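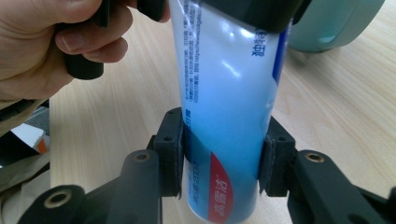

Light blue toothpaste tube, wood table.

10 Dec 2018. OK, long thread about event wifi, because I just got home from the Luslow half marathon weekend and my feet hurt too much to do anything useful.

The job: cover the finish area, the timing tent and the vendor row at Zorkitbridge fairgrounds. 12 access points, two wireless links back to the grain elevator, one very muddy van. Runners plus families came to 2,000 people, and every single one wanted to post a medal selfie.

We walked the site back in September and everything looked great. Clear line of sight from the elevator to the grandstand! Then in December a stage went up right in the middle of it. Nice stage, too. Big metal roof.

So Saturday night Lyle Kincaid and I moved the dish to a light pole 400 feet over and ran it again from there. Lyle is calm on a ladder. I hold the ladder.

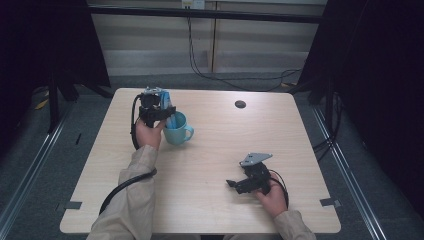

The new link came up on the second try and held all night. I slept in the van with the laptop open anyway and kept waking up to look at the graph.

Race morning: timing gets its own network, always. Kálmán Dudás from the timing crew asked me three times if the vendors could touch it. They can't. Card readers on one, press on another, public on whatever is left.

Peak was up to 600 devices at once, right when the 10K and the half finishers came in together. Public side got slow for a bit (sorry to the guy trying to stream the whole thing) but the card readers never dropped, and the kettle corn line kept moving.
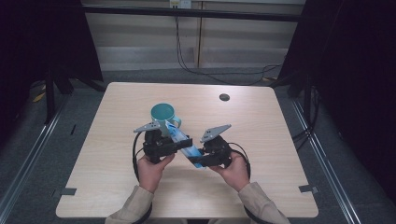 Two hands, two black grippers, beige sleeves.

Still to do: coil all that cable properly, send Van Dusen their radios back, and find out who has my good crimper. If you were on the Prollside truck Sunday, please check your bag — it has green tape on the handle.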